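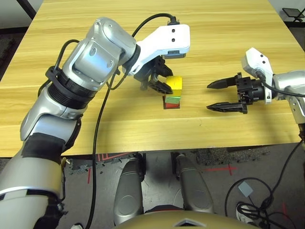
Two silver arms, two black grippers, and a stack of blocks with the yellow one at the top.

How Do You Teach a Robot to Stack Blocks?

Think back to when you learned to tie your shoes. Somebody probably sat down next to you and did it slowly, and then maybe put their hands over your hands and helped you pull the loops through. You got it wrong a few times (everybody does!), and after a while your fingers seemed to know the way by themselves.

Robots can learn in a way that is a bit like that. For a long time, people told robots what to do by typing in every single move. Go up this far. Turn this much. Close the fingers now. That works very well in a factory where each part always turns up in exactly the same spot. But put some toy blocks on a table, nudge one of them a little to the side, and all those careful numbers are suddenly wrong. The robot closes its fingers on thin air.

So at the Nokby workshop in Sovthorpe, people show the robot instead.

Showing by hand

The first way is the simplest. The motors in the arm are set so that they go easy, and a person takes hold of the arm and moves it, the way you might guide a friend's hand when they are learning to draw a star. Down to the block, squeeze, lift, over, let go. All the while the robot is keeping track of how far each of its joints has bent. A joint is a place where the arm can turn, like your elbow or your wrist.

Showing from far away

The second way is called teleoperation, a long word that you can break in two. "Tele" means far off, and "operation" means making something work. The person holds a pair of controls, one for each hand, and when the person's left hand moves, the robot's left arm moves too. It feels a little like a video game, and a little like wearing somebody else's arms!

It is harder than it sounds. Your own fingers can feel when a block starts to slip. With the controls you mostly have to look, and look hard – so new drivers tend to be very slow on their first Tuesday and knock over a lot of towers.

Look at the yellow block in the picture. It doesn't sit quite straight on the green one, and the green one is on top of a red one. A tilted block like that is a good thing to practice on. If a robot had only ever been shown perfectly neat towers, it wouldn't know what to do with a crooked one.

Again, and again, and again

One turn at the task, from start to finish, is called a demonstration. For block stacking, the Nokby team collected 324 demonstrations by remote control and another 101 by hand. That is a great deal of stacking, and yes, people's arms do get tired.

Then a computer program goes through all of them and looks for what they have in common. When the block was here, the arm went there. When the block was turned, the wrist turned too. Bit by bit the program gets better at guessing the next move, and then the robot gets to try with no one driving.

Try it at home

You need 4 blocks, a scarf and a friend. Tie the scarf over your friend's eyes. Your friend is the robot, and you are the driver. First, build a tower by gently moving your friend's hands. Next, knock it down and build it again using only words, such as "left a bit" and "now squeeze." Which way was quicker? Swap places and see if you still agree.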